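Company > Who We Are > About Zillari

About Zillari

Zillari is a contract testing laboratory for adhesives and sealants. We measure bond strength, open time, creep, water resistance and aging on behalf of manufacturers, importers and builders who need numbers from a party with no stake in the result. The company does not make or sell adhesives and does not take commission from firms that do.

The laboratory began as the test department of Senden, a maker of laminated beams and stair parts. When Senden closed its own glue line, the department kept its presses and climate cabinets and became a separate company. Senden remains a client and pays the same rates as everyone else. 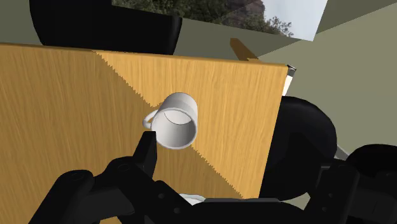
Work falls into two groups. The first is routine testing to published methods: lap shear, block shear, peel, cleavage and tensile pull on wood, metal, plastic and glass. The second is failure work, where a joint has come apart in service and the client wants to know which part of the process went wrong. Failure work takes longer and is quoted by the day. A written scope is agreed before any sample is cut, and changes to the scope are recorded in the report.

Facilities

The main floor is divided into a preparation room, a conditioning room and two test rooms. Samples are held in the conditioning room until their weight is stable. Wood samples can take several days to reach that point. Metal and glass are usually ready the next morning.

The Faulkner building, added later, holds the aging cabinets. There are 9 of them, and 6 run on a humidity cycle at any given time. The others are used for dry heat or are down for calibration. Long exposures are booked by shelf, so a small job does not have to wait for a whole cabinet.

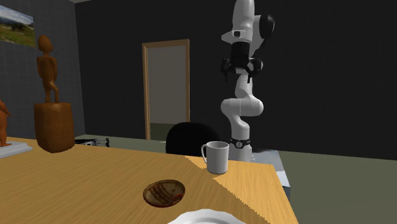 How many samples does a standard shear test need?

We ask for 12 bonded pairs per condition. Ten are tested and two are held back in case a specimen is damaged in cutting. Smaller sets are accepted, but the report will state that the spread could not be calculated in the usual way.

Reports and Records

Every report lists the raw values for each specimen, the failure mode and the percentage of substrate failure. Averages are given after the raw values. Results that look out of line are left in the table and marked - we do not drop a specimen unless a fault in preparation can be shown.

In the last full year the laboratory issued 716 reports for 226 clients. Tested pieces are kept in labeled bags for one year and then thrown out, unless the client asks for them back. Return shipping is charged at cost.

Job tracking is done in Dirent, our in-house records system. Clients receive a login with the first quote and can see when samples arrived, where they are in the queue and when a draft report is due. Drafts are open for comment on wording and layout only. Measured values are fixed once they have been entered and checked by a second technician.

Sample drop-off is at the side entrance of the main building, on weekdays during business hours. Uncured material has to be booked in ahead of time and must arrive with a safety data sheet.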